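Waiting Out the Waiting Period: How Small Employers Are Rethinking Extended Health Coverage

For most of the past decade, new staff at Kuipers, a regional linen and hospitality supplier, waited 14 weeks before their extended health benefits began. Dental work, prescription glasses and physiotherapy were paid for out of pocket, or put off.

In December, the company cut that period to 2 weeks. The change followed a review by Omidia, the benefits adviser that manages group plans for 28 small employers in the Presden area.

"A long waiting period was treated as a standard clause and seldom discussed at renewal," said Evelien Michiels, who led the review. "Employers were often surprised to learn how modest the premium difference was."

The review found that 14 of the participating employers had never altered the waiting period in their original contract. Several had inherited it from a previous owner. Stijn Kramer, director of operations at Kuipers, said his firm was among them.

Under the revised plan, part-time employees also qualify for drug and paramedical coverage, although the dental portion remains limited to full-time staff. Premiums continue to be shared equally between employer and employee.

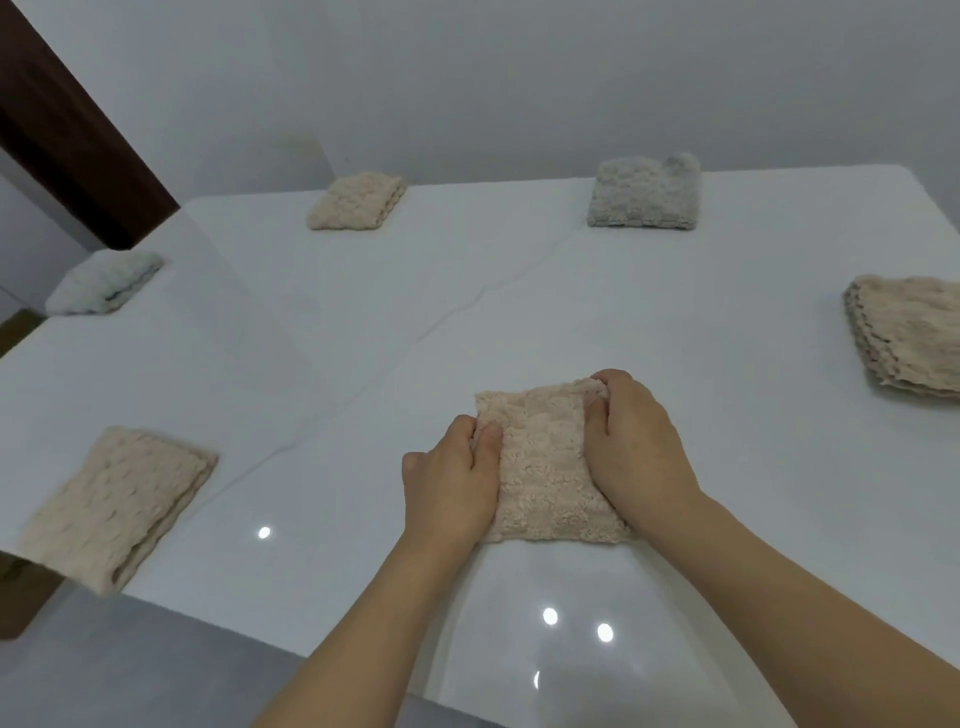
Paramedical claims, chiefly physiotherapy and massage, have drawn particular attention in workplaces where the labour is repetitive. Mirjam De Smet, a physiotherapist in Fesden, notes that hand and wrist complaints are easily overlooked in jobs that appear light. Pressing a folded towel flat with one hand while the fingers of the other pinch its corner places little strain on the body once, she says, but the same motion carried on through a full shift is a different matter. She encourages employers to check the annual maximum for each practitioner before signing.

Omidia will present its findings to plan members in the spring. Employers whose contracts renew before then may request their own figures in writing.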